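To: wallar-users
Date: January 30, 2018
Subject: Re: Planner rejects grasps on small brackets

The Usley site wrote:
> Since release 12 the planner rejects most grasps on
> the corner brackets. Ticket 1657 refers.

The fault has been reproduced at Iseck. The perception module merges a bracket with the tray wall when the two are close together. 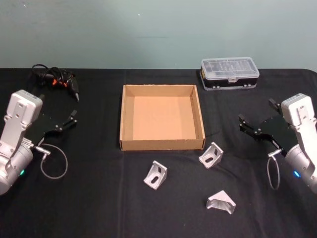
Bench layout at Iseck: three brackets, open tray, both arms.

A corrected filter is now in the Stoica branch. Sites should set the cluster limit to 60 and restart both arm controllers – the old value is otherwise kept. Reports should be added to the ticket.

Wallar Software Support, Iseck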